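Asura arm project: progress report for the second funding period
Ostgate shared workshop, June
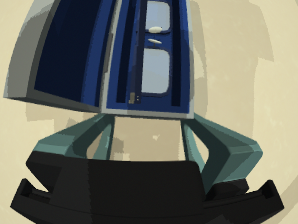 Most of this period went into the simulation side of the build, which we had put off in the first period while the bench and the power supply were sorted out. The grant pays for one small arm, built by members and kept at the workshop, that can pick up light household items and put them back where they belong. The arm is called Asura in our paperwork and we use the name here.

Work completed

The simulated workspace now runs on the workshop desktop without crashing. We use it to try finger positions before sending anything to the real motors. An open eyeglass case was added as a test object in this period. It is a harder object than the blocks we started with. The lid sticks out to one side, the rim is narrow, and the fingers have to come in low and spread without pushing the case along the surface.

We have 14 approach paths saved for the case. Of these, 11 finish in simulation without the gripper touching the lid. The others are kept in the folder for comparison and will not be tried on the hardware.

The control software, Pal, was moved to a new version. This took longer than planned — the old configuration files did not carry over and had to be typed in again by hand. The joint limits were checked against the arm afterward and two were corrected.

On the hardware, the base plate has been drilled and bolted to the bench. The shoulder and elbow are assembled. The wrist is assembled but not wired.

Work not completed

The first real pickup was due in this period and has not happened. The wrist motor from Ustosis arrived with the wrong connector, and the replacement cable took 7 weeks. We did not want to splice the original, as that would have ended the right of return.

The written build guide is also behind. The sections on the base and shoulder are in draft. Nothing has been written on the gripper yet.

Spending

Spending is under budget because the second wrist motor has not been ordered. We ask to carry that amount into the next period. The cable was paid for out of the small parts line. No other lines have changed.

Next period

Wire the wrist and run it unloaded. Repeat the saved case approaches on the real arm at low speed, starting with the ones that leave the most room by the lid. Finish the gripper section of the guide. Hold one open evening at Ostgate, starting at 6 p.m., for members who want to learn the software.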